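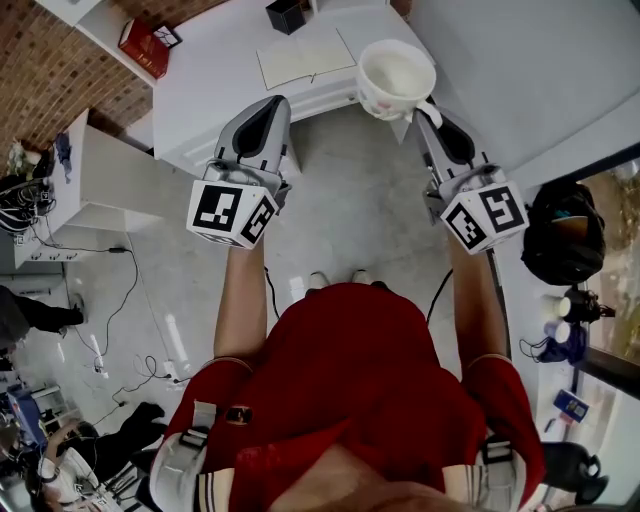 Wultlow user here, two years on the automatic feeder. Check the hopper seal before you blame the firmware. If kibble dust gets under the lid gasket the motor stalls part way through a portion and the log still records a full one.

tern_and_tide
The seal is fine. I weighed the output over a weekend. Set to 2 portions, it gave the cat a full bowl on Saturday evening and half of that on Sunday morning. Same food, same hopper level.

mossgate
What size is the kibble? The paddle wheel on the Wultlow is cut for small biscuit. Anything larger bridges across the outlet.

tern_and_tide
Drasten indoor, the large-breed one. She's a Maine Coon and won't touch the small stuff.

mossgate
That will be the bridging, then. Keep the hopper below 300 g and it mostly stops.

hallam_k
Disagree. I ran large biscuit through mine all winter with the hopper full and had no short portions. The weak point is the power lead. On batteries the motor turns slower and the timer cuts it off early. Try it on mains for a week.

mossgate
Mine was on mains throughout and still bridged. Your biscuit may have been rounder.

hallam_k
Possibly. It was Nwosu, fairly smooth.

tern_and_tide
It's on batteries at the moment – the socket is behind the fridge. I'll run an extension and weigh again before changing the food.

wet_nose_2
The Wolico has a wider outlet, if you end up replacing it. Louder, though, and mine frightened the dog.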